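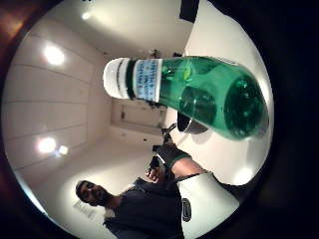 Paquette Sports Media Club, Radio and Television Section

The Zarnico Hour is a sports talk program broadcast from the lakeside town of Flundon. It began as a ten-minute filler after the local hockey scores and grew into one of the liveliest call-in shows in the region, with a loyal audience that plans dinner by it. The show airs live, runs a full 60 minutes and takes no commercial breaks in its second half, a rare treat for anyone who loves a good argument about goaltending.

Format
Each episode opens with the Brodetti Question, a single debate topic named after the diner where the show's first producers met. Past questions have ranged from the designated hitter to whether a backup quarterback should ever hold for field goals (that one ran three nights!). Callers get 60 seconds each, and a real brass bell ends the turn, even when the caller is winning.

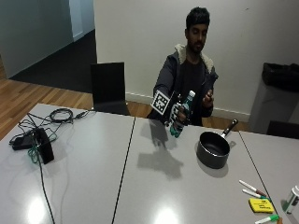
The bell is a big part of the fun. Regulars try to land their last word right on top of it, and the hosts award a point when they do. Points carry over all season, and the leader after 10 weeks picks the topic for the September opener, a wonderfully noisy broadcast held in front of a crowd at the Flundon fairgrounds.

Reception
Listeners have praised the program for its speed and for the hosts' willingness to lose a debate on air. The most replayed episode remains number 254, in which a high school wrestling coach talked both hosts out of their positions on overtime in a single call. The live audience record, 2,000 people, was set at the fairgrounds.

Archive
Recordings are kept by the club and can be heard on request. The earliest shows survive only on cassette, hiss and all, and they are a joy.
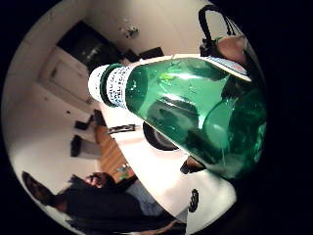

Green glass bottle with a white neck label.

Page last updated 30 July 2023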